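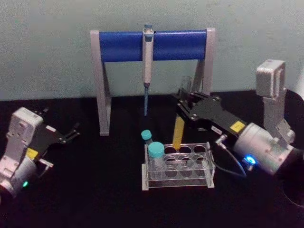

A pipette on the Bíró stand, with a clear tube rack in front.

Urkadeo Introduces a Place to Hang Your Pipette, Encourages People to Use It

2024-06-14. Urkadeo, which supplies furniture and small fittings to teaching laboratories, has added the Bíró pipette stand to its catalog. The stand has two legs and a blue bar. Pipettes hang from the bar. The company considered a longer announcement and has decided to go ahead with one.

The Bíró came out of a survey sent last November to teaching labs that buy from Urkadeo. The company got back 204 replies to a question about where pipettes spend the night. "In the stand" was the second most common answer. The most common was "on the bench," and 19 people wrote in "drawer," one of them adding that it was the good drawer.

"We had assumed people wanted a cleverer stand," said Yuxi Fu, head of bench products. "They wanted one that was easier to reach than the table. The table is very easy to reach, so that took a while."

A pipette goes onto the Bíró by the top of its handle and hangs with the tip end down. Each leg is open in the middle, which saves material and lets a teacher at the front of the class see what is going on behind it. The bar went through several colors during development. Blue won because gray bars, on gray benches, in gray rooms, were being missed by adults.

The stand is sold alone or as part of the Loltier bench set, which adds a clear rack for tubes. The rack has eight holes in two rows of four, and students can see from the side how full a tube is without lifting it out. The design team would like it known that lifting it out was the leading cause of spilled tubes in their own workshop, where everyone had been told not to.
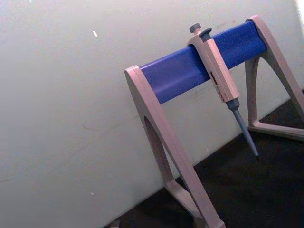
Urkadeo Bench Products Department

Early stands have been on loan to the Plusent training lab, where Sándor Farkas teaches first-year technicians. He has used them for a full term and reports scuffs, smudges and one argument over who gets the end nearest the door.

"The legs mark a bit down by the foot, and the bar picks up scratches," Farkas said. "I don't mind. A stand that still looks new is a stand my students are walking past."

The marks wipe off in part. Urkadeo's product engineer, Andor Fülöp, tested the bar by hanging a pipette on it and taking it off again 2,000 times, a job he had planned to give to a machine and then to an intern. The bar held. He has asked that no further tests be named after him.

A first batch of 200 stands is ready to ship to schools and training centers. Orders placed by teaching labs come with a printed card explaining how to hang up a pipette. The card is one sentence long and went through four drafts.

Racks can be ordered separately. Spare bars will follow in November, in blue.

Teaching labs that would like a stand on loan for a term should write to Tamás Kiss in customer service. Press questions go to Emilian Nedelcu at the Urkadeo press office, who has a stand on his desk and keeps his headphones on it.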